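Turkstead Sim Episodes — data card

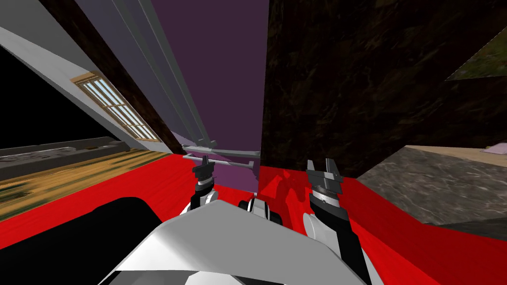 Turkstead is a set of simulated two-arm episodes for training policies that copy demonstrations. It is rendered in the Masatard simulator and maintained by the Kwiatkowski group. Surface colors and textures are drawn separately for each room, so a saturated red surface may meet a purple wall and a dark marbled one in the same view. Camera tilt is also varied, and steep angles are kept in the training split.

Contents

Each episode folder holds 2 video streams (head and overhead), joint positions for both arms, gripper commands, and a text instruction. Rooms are split before episodes are assigned, so no room appears in both train and test.

Collection

Episodes were driven by hand through the Stanero teleoperation client. Operators had 4 attempts per task. Failed attempts are stored with success = 0 and are skipped by the default loader.

Known issues

Some rooms have gaps in the wall geometry — these render as flat black with no texture. Depth values there are invalid and should be masked.
Gripper commands lag the video by 2 steps in episodes recorded before December. Use the shift_gripper flag.

Last updated August 3, 2022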